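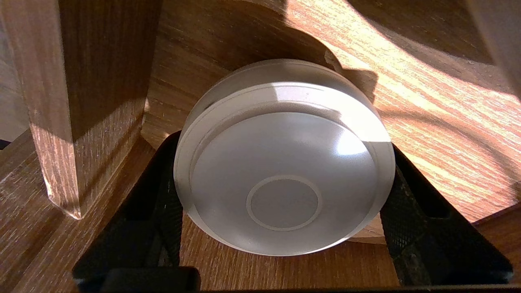 Sirkoさんによると、丸くて薄いものは持ち上げるときより置くときのほうが失敗が多く、見るなら指を開く瞬間を見てほしいとのこと。説明の冒頭でいきなりその話になったので、こちらも最初からそのつもりで見た。

3月、Faltdenの公開デモ見学。13時半受付、14時開始。
会場は寝室を模した部屋で、Osarの操作デモ。主催側の担当はVolodymyr Sirkoさん、操作系の説明は同じチームのMelnychukさん。録画は可、制御画面の撮影は不可だったので、画面の内容は手書きで控えた。以下、控えを整理したもの。

課題の内容
ベッド脇の丸テーブルに置いてある白い円盤形の機器を取り、少し動かして戻す。電話機には触れないこと。電話に当たったら、ずれていなくてもその回は失敗扱いにしているそうだ。判定は人が目で見てつける。自動判定は以前試したが、日差しが強い時間帯に影を接触と取り違えることがあり、今は使っていないと聞いた。

把持
指は2本で、左右から挟む。把持力は最初に弱い値で閉じ、接触を検出してから一段だけ上げる。上げ幅は対象物ごとに手で決めている。右の指の表面には細かい網目模様がある。左の指も同じ仕様なのかは聞きそびれた。うちの平らなゴムパッドは側面が曲がったものに弱いので、この点はメールで確認する。
指先の開きは、接近時に対象の幅より40 mm広くとる。うちの設定よりかなり余裕がある。隣に物があるときは当たりやすくならないかと聞いたところ、そのときは開きを変えずに接近の向きを変える、という答えだった。テーブルの縁が一段高いため、横から低く入ることができず、上から斜めに入れる軌道を主に使っているらしい。

置く動作
降下は二段階。最後の8 mmだけ速度を落とし、手首の力の変化で着地を判断する。着地と判断してから指を開くまでに400 msの待ちが入る。以前は200 msだったが、指を開くときに対象がついてくることがあり、延ばしたとのこと。待ちを延ばしたことで改善したのか、同じ時期に開く速度を下げたのが効いたのかは切り分けていないそうだ。ここはうちで試せる。条件を二つ分けて取ればよい。

カメラ
手首側と頭側の両方を使う。手首側は対象が指の間に入ってからの姿勢合わせ、頭側は周囲の物の位置の把握。Melnychukさんの説明では、円盤の向きは真上からだとほとんど決まらず、面にある丸いボタンの位置を手がかりにしているという。ボタンが強い反射で見えなくなった場合は向きの推定をあきらめ、向きを問わない置き方に切り替える。切り替わったかどうかはログに残るが、デモ中の画面では分からなかった。
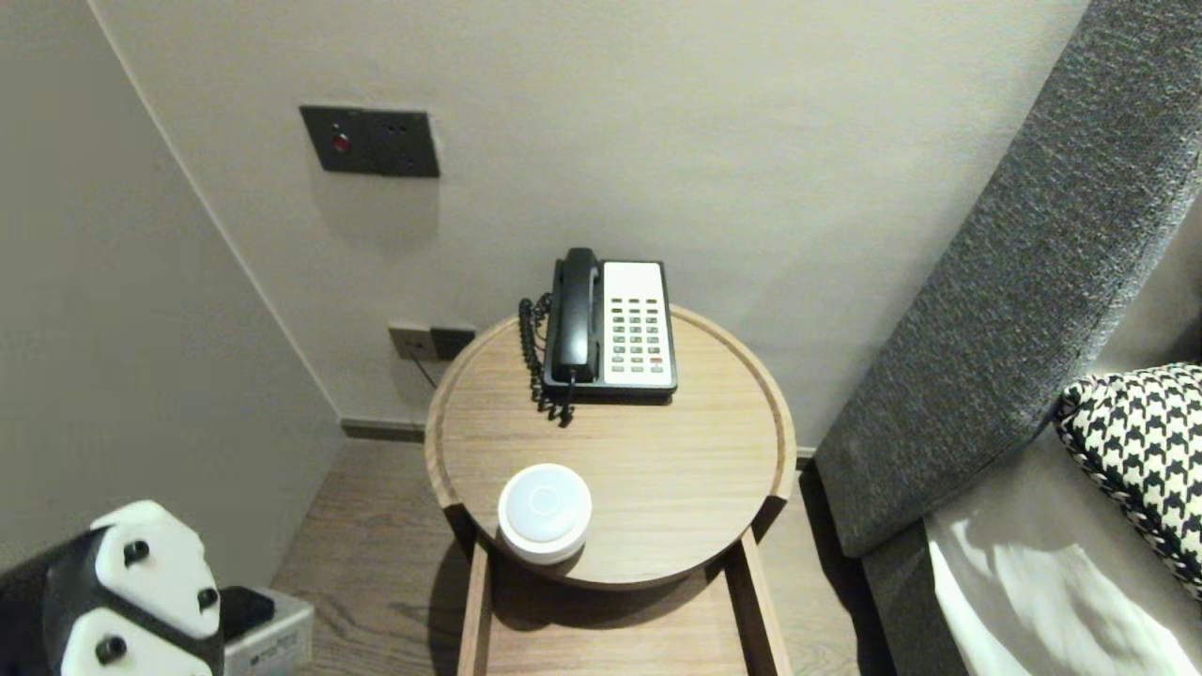 ベッド脇の丸テーブル。奥に固定電話、手前に円盤形の機器。

電話機は意図して選んだものだそうだ。受話器の巻きコードが天板の上に垂れるので、毎回形が変わり、障害物として扱いにくい。モデルの中ではコードを線として扱わず、コードがありそうな範囲をまとめて進入禁止にしている。雑なやり方だが事故は減ったとSirkoさん。うちの電源ケーブルの扱いにもそのまま使えそう。
天板の木目は位置合わせの特徴点として拾われることがあり、日が動くと拾われる点も変わる。カーテンを閉めてやる回と開けてやる回を両方とっているとのこと。

質疑で出た話
・Anumanceのソフトとの接続について。記録形式の変換だけ対応済みで、動作計画側はまだ。時期は答えてもらえなかった。
・ベッドの上に物を置く課題はやらないのか。枕や寝具は沈み込みがあるため着地判断のしきい値が合わず、別の設定が要る。準備中。
・遠隔操作で教示したデータと自律動作のデータを混ぜているか。混ぜているが、印をつけて分けて取り出せるようにしてある。
・床の近くの物は取れるか。腕の長さは足りるが、ベッドと壁のすみでは肘の逃げ場が少なく、今回は対象外。

気になった点
待ち時間の間、腕は完全に止まっているのか、力を抜いて追従しているのかが外からは判断できなかった。追従しているなら、うちの手首では再現できない可能性がある。資料にも記載なし。
失敗した回の扱いも聞いておきたい。やり直しの動作を別の回として数えるのか、同じ回に含めるのかで成功率の意味が変わる。配布資料の表にはその注記がなかったので、数字はここには写さない。

うちでやること
1. 置く動作の待ちを200 msと400 msで比較。指を開く速度は固定する。
2. 速度を固定した比較が済んだら、待ちを固定して開く速度のほうを変える。
3. ケーブルのまわりをまとめて進入禁止にする設定を試す。範囲は広めから始める。
4. 指パッドの材質と待ち時間中の制御について、Sirkoさんにメール。

16時終了。資料は共有棚の見学フォルダに入れた。手書きの控えは次のページに貼ってある。字が読めないところは聞いてください。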